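Clearing and Wiping: What We Learned About Shared Tables
Gisela Voß and Oddur Kragh, January 2025

When we started this project back in August, we thought tidying a table was the dullest subject two students could possibly pick, and we picked it mostly because our own study room at Vandthorpe was such a mess! Our advisor, Hrefna Ingvarsson, was kind enough to let us run with it anyway, and we are so glad she did.

We asked people who use the room to fill out a short form after each visit, and 159 forms came back (some with very long comments about crumbs, which we read with real pleasure). On 116 of them, people said they had cleared the table before leaving. The rest had mostly left something behind for later, usually papers or a cup.

We liked the white tabletops best from the start, and the forms agreed with us. On a pale surface every pencil mark and coffee ring shows up, and people seem to feel a little guilty walking away from it.
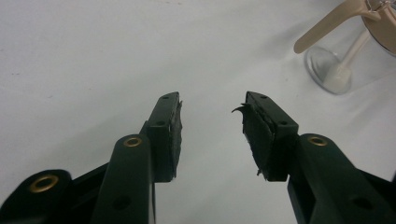

Wiping was the other half of our work. We tried a dry cloth first, then a damp one, and we gave each method 10 tries on the same table. The damp cloth was slower, but it picked up the fine specks that the dry one only pushed toward the edges. Next term we would love to try the same thing on the darker desks upstairs, if Hrefna will let us have the key.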